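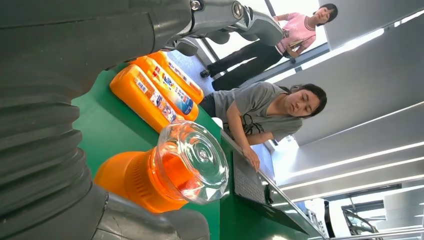 Dish soap is the first thing I water down in any kitchen I move into, and I will happily talk your ear off about it! Straight from the store it's far thicker than most of us need for a few plates and a fork. I pour some into a smaller bottle, top it up with water, tip it over a few times (don't shake, you'll be staring at foam for an hour) and use that for everyday washing. The greasy roasting pan still gets the full-strength stuff. Pick a bottle you can spot at a glance. Orange containers are wonderful for this, they jump out at you even when the counter is a mess, and you won't grab the vinegar by mistake.

My usual mix is 30 ml of soap in a bottle that holds 300 ml, filled up with water. If your water is hard you'll want more soap, so start there and see how you like it. Make it fresh every week or so. Thinned soap doesn't keep the way the original does, and if it ever smells odd, pour it out and wash the bottle before you fill it again.

Label everything, even when you're sure you'll remember. Masking tape and a permanent marker are plenty. Write what's in it, how strong, and the month. I found a bottle marked only "good one" at the back of my cabinet in August and I still have no idea what was so good about it.

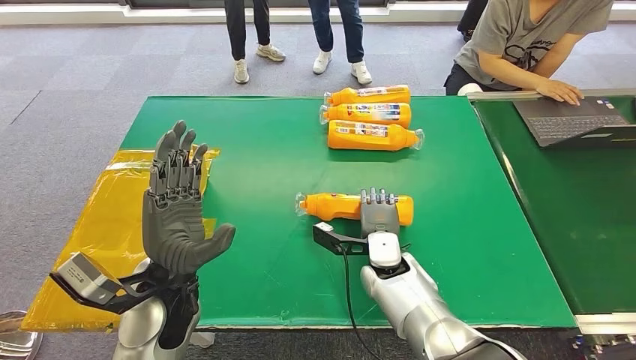 Now for squeeze bottles with oil in them, which get sticky on the outside no matter how careful you are. Wipe the neck with a paper towel dipped in a little baking soda, then rinse and dry. Do the cap separately in warm soapy water with an old toothbrush, and get right into the threads! Most drips come from gunk in the threads and a cap that can't close all the way.

Drying the inside of a narrow bottle used to drive me crazy. Bello Tijani, who lives downstairs from me, taught me to roll a paper towel into a long tight twist, feed one end down to the bottom and leave the other end sticking out the top overnight. It wicks the water right up. By breakfast the bottle is ready, and you can use the damp towel on the stove top.

To get the last of the ketchup, honey or shampoo, stand the bottle on its cap in a mug. For honey, put warm water in the mug (keep the cap shut tight) and give it ten minutes.

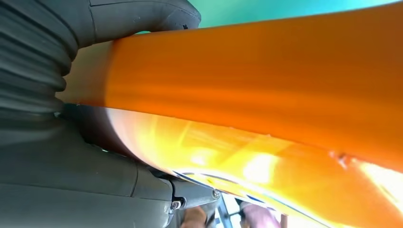
Never reuse a bottle that held bleach, drain opener or anything for the garden, and don't put homemade cleaners in something that used to hold juice. Kids and guests go by the shape. The same goes for mixing: bleach and vinegar stay far apart, and so do bleach and ammonia.

Old labels come off beautifully with cooking oil. Peel what you can, rub oil over the gluey part, leave it while you have a cup of coffee, then scrape with a plastic card and wash with soap. Still tacky? Do it again. The worst one I ever had was off a jar of Demano pickles and it took three rounds, but that jar has held my clothespins ever since and I love it.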